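## Pinzas: preguntas frecuentes

**¿Qué pinzas se comparan?**
La Watora y la Nolteck, ambas paralelas, con 12 agarres por utensilio.

**¿Cambia el controlador?**
No. Se mantiene el Dwivedi, firmware 707.

**¿Dónde se sujeta la cuchara?**
Cerca del extremo superior del mango, con el cuenco hacia abajo. 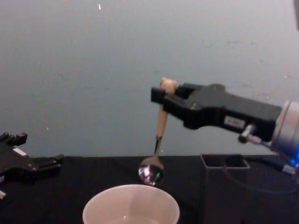
Si el mango gira entre los dedos, se repite el agarre hasta 2 veces y se anota como deslizamiento. Dudas sobre el registro: Yevdokiia Koval.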